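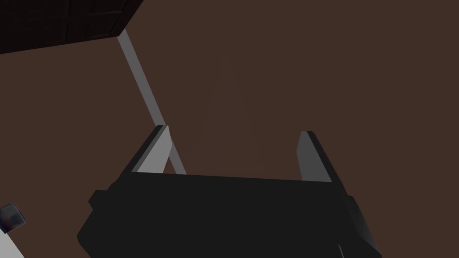 Lokine opens simulated kitchen to remote operators

Robotics firm Lokine has started letting people outside the company steer a simulated gripper through household jobs, with the aim of building up a store of worked demonstrations before any of the tasks are tried on a real arm.

The programme, called Billey, went live in October. Operators log in from an ordinary desktop computer, pick a task from a list and carry it out with a handheld controller. Each attempt is saved with the movement of the arm, the opening and closing of the fingers and the view from the wrist, which looks down past the two fingers towards whatever lies below.

Lokine said 243 people had completed the training session so far and that they had recorded 3,696 attempts between them. Of those, 2,280 passed the company's checks and will be used for teaching. The rest were set aside, mostly for dropped objects, long pauses or runs that went over the time limit of 60 seconds.

The tasks are short. Operators are asked to pick up a cup and put it on a shelf, close a drawer, or move an item from the floor to a worktop. Furniture and objects are placed differently at the start of each attempt, so the same job may begin with the gripper over a bare stretch of floor or close to a table.

Surfaces in the simulation are kept plain. Floors are a single colour and the lighting is even, with few shadows. Lokine said this keeps the program running smoothly on older machines, and that more detailed textures can be added to the recordings afterwards.

That choice has drawn some complaints. Several operators wrote on the programme's message board that they found it hard to judge height above a plain floor from the wrist view, and that they often brought the fingers down too far. A second view from the side of the room was added after the first fortnight. It can be switched off, and the company said experienced operators tend to work without it.

The controller side was built by Jareck, a small firm that makes input devices for cranes and inspection vehicles. Its unit has one stick for moving the gripper, a thumbwheel for turning it and a trigger for the fingers. Jareck said the trigger had been made stiffer since the trial version, after users kept opening the fingers by accident while turning the wrist.

Operators are paid for each attempt that passes. Those whose work is turned down can ask for it to be looked at again, and are shown the point in the recording where the fault was marked. Lokine would not give the rate of pay but said it was the same for every task on the list. Some operators have asked for a higher rate for the drawer task, which has the lowest pass rate.

A separate group at the Colombo workshop is collecting demonstrations by hand. Staff there hold a real arm near the wrist and guide it through the same set of jobs while its joints are slack. The method is slower to set up, and the room has to be put back in order between attempts, but the workshop said people pick it up with very little training.

The two sets of recordings will be compared over the winter. One model will be trained on the remote attempts alone, one on the hand-guided attempts alone and a third on both. All three will then be tested on the workshop's arm with objects that do not appear in either set.

Lokine said it had no fixed date for publishing the results. It plans to release part of the Billey recordings free of charge to universities once operators' account details have been removed.

New places on the programme are closed for the moment. A waiting list is open, and applicants need a wired internet connection and a computer able to run the test scene, which can be downloaded without an account. Controllers are sent out on loan and must be returned when an operator leaves.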